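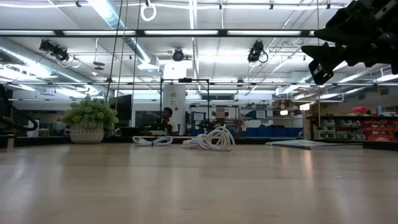

Keeping a Shared Worktable in Order
Notes for Session 5: Cables, Plants and Loose Paper

Welcome back, everyone, and thank you for the lively talk last time about drawers. Henryk Jakubowski asked me afterward whether we would ever get to cables, and I promised him a whole session, so I hope he is sitting near the front.

Most shared tables collect the same sort of company over the months: a cable or two, something green in a pot, a sheet of paper whose owner has gone to lunch. We will take them in the order you should handle them when you clear a table, which is paper first, then cables, then the plant.

Loose paper

Pick up every flat thing and look at both sides. I mean it about both sides! When we cleared the long table at Olteo in January I very nearly recycled a signed delivery note because the back was blank and the back was what I saw. Thin packets count as paper until you have opened them. Anything with a name on it goes to that person, and anything without one goes in the tray by the door, where it may stay until the end of the week.

Cables

A cable you use every day can stay on the table. A cable you use once a month should be coiled, tied and put away, and a cable that fits nothing you own can go to the electronics bin with a clear conscience.

To coil, hold one end in your weaker hand and lay the loops over your palm, each the same size as the last. Let the cable turn the way it wants to. If a loop flips up, give the cable a small roll between finger and thumb as you lay the next one. Please don't wind it around your elbow, which puts a twist in every turn (my father did it all his life and I can still see the state of his extension cords).

Short cables do well folded flat and fastened once around the middle. Long ones are happier as an open coil with 2 ties on opposite sides, because a single tie lets the far loops wander off and tangle. Use soft reusable ties, and pull them snug without pinching. Label the plug end. "Spare monitor, Rotov room" will mean something to the next person, and "misc" will not.

The plant

I am always asked whether a plant belongs on a worktable, and I am always going to say yes. Choose something compact, put a saucer under it, and keep it well away from plugs and sockets. Carry it to the sink to water it and let it drain before it comes back. Small pots dry out faster than you would think, so push a fingertip into the soil and go by that.

Wiping down

Once the table is clear, use a barely damp cloth along the grain, then a dry one. Fine scratches in light wood are best left alone. Ksawery Krawczyk has offered to show his method with wax next time, and I have asked him to bring enough cloths for the group.

For next session

Coil and label 5 cables from your own home or workplace and bring them along in a bag. Read the handout on shelf heights too, if you haven't yet, and write down one question about it.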